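Home / Workshop Tips / Planning and Budgeting

Tips for buying your first gripper kit without emptying the tin

We get asked about this more and more at Plarngate, usually by people who have already seen something shiny and want to be told it's all right to order it. It may well be! But have a cup of tea first and read through these, which come from our own buying (some of it good, some of it now living in a box under the stairs).

Write down the jobs before you look at any prices. Ours said: pick up thin things, pick up soft things, put them down again gently. A list like that will steer you away from the big heavy jaws, lovely as they are, and towards something with a bit of give in the fingers.

Try a hand-held gripper before you commit to an arm. You learn a surprising amount by doing the job with the fingers yourself, and you find out very early whether your cups and packets suit them. Our first budget was £2000 and nearly all of it would have gone on an arm we weren't ready for.

Measure the table, then measure it again with everything on it that normally lives there. People plan for a bare worktop and then remember the kettle.

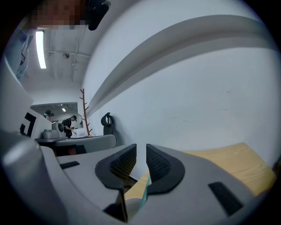 Put money aside for fingers and pads. They are the part that does the rubbing and squeezing, so treat them as you would sandpaper or drill bits, and order spares with the first delivery so you only pay the postage once. We keep 2 spare pairs to each gripper, in a labelled tub, and write the month on the lid when a pair comes out. The last label says January, if you're wondering how we're getting on.

Ask for the full price, with plug, cable, mounting plate and any yearly software fee. When we were comparing Mokov with Okeke, the cheaper quote stopped being the cheaper one as soon as the mounting plate went on, and we'd have missed it if we hadn't laid both sheets side by side on the kitchen table. Prodance put everything on one line, which was a relief, though they were slow to answer emails.

Keep 20 per cent back. It will go on clamps, extension leads, a decent lamp and a second box of the little bolts that roll under things.

Allow time as well as money. Setting up took us three weekends, and I'd allow the same again for getting comfortable with it (longer if you share the room with other people's projects).

Check the returns terms before opening the inner packaging, and save the foam. It's a nuisance to store, I know, but sending a gripper back in old newspaper is a sorry business and they may knock something off your refund.

More in this section: Second-hand benches | Storing cables | What to ask at a demonstration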